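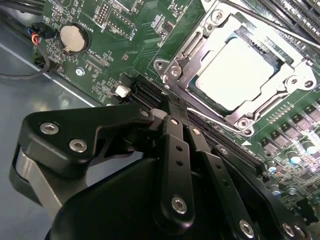
Macro and Scripting FAQ – Vindthorpe Sheets

Last revised 6/3/25. Applies to the desktop edition with the Vurico script engine enabled. Maintained by Quyên Mạch; corrections to Nadège Bailly through the support queue.

Why does my macro stop with "Type conflict in assignment"?

The variable was declared as one type and the cell returned another. The usual culprit is a column that looks numeric but contains text, often imported from a CSV with a trailing space. Test the value with IsNumber before assigning it, or declare the variable as Any and convert it explicitly with ToNumber. ToNumber returns Null on failure and does not raise an error, so check the result.

What is the difference between Integer and Long in Vurico?

Integer is 16-bit signed and overflows above 32,767. Long is 32-bit signed. Row counters should always be Long. A loop that runs correctly on a test sheet of 1000 rows will fail on a full export if the counter is an Integer.

Can I declare variables inside a loop?

Yes, but the declaration is hoisted to the top of the procedure. The variable is not reset on each pass. If you depend on a clean value, assign it on the first line of the loop body.

How do I force declaration of all variables?

Put Require Declare on the first line of the module. It must be repeated in every module. To have it inserted automatically, tick Editor > Defaults > Strict modules. Existing modules are not altered by this setting.

My function works in the editor but returns #NAME in a cell. Why?

Three things to check:

The function is in a sheet module. Move it to a standard module.
The function is marked Private.
The function shares its name with the module. Vurico resolves the module name first.

Can a function called from a cell change another cell?

No. Functions called during recalculation have read-only access to the workbook. The write is discarded silently and the function returns as normal. Use a Sub attached to a button or to the OnEdit event.

OnEdit fires repeatedly and the program hangs. What is happening?

Your handler writes to the sheet, and the write fires OnEdit again. Set App.Events = False before the write and restore it afterwards. Restore it in the error handler as well, otherwise one failed run leaves events switched off until the program is restarted. Nested events are capped at 173 levels, after which error 79 is raised.

What does error 79 mean outside of event handlers?

Call depth exceeded. Look for a recursive procedure with no exit condition, or one whose exit condition compares decimals for equality. Compare against a small tolerance.

How can I make a slow macro faster?

Read the whole range into an array, process the array, then write it back in one operation. Each individual cell access crosses the boundary between the script engine and the sheet, and the crossing costs far more than the arithmetic. Turning off App.Redraw helps too, though less than most people expect – try the array first.

Are arrays zero-based?

Arrays you declare yourself start at 0. Arrays returned by Range.Read start at 1 in both dimensions. Use LowerBound and UpperBound and the question does not arise.

How are dates stored?

As a whole number of days with the time as a fraction. Cell formatting has no effect on the stored value. When parsing text, pass the pattern explicitly: ParseDate(s, "d/m/yy"). Without a pattern the function follows the regional settings of the machine, and results will differ between computers.

Is the Cilletti add-in compatible with strict modules?

From version 20 onwards, yes. Earlier versions relied on undeclared globals and will not compile. Customised copies of the old add-in need to be ported by hand.

Where did the Abou Zeid function library go?

It was merged into the standard library in August. Remove the old reference under Tools > References. Leaving both in place produces an "Ambiguous name" error at compile time.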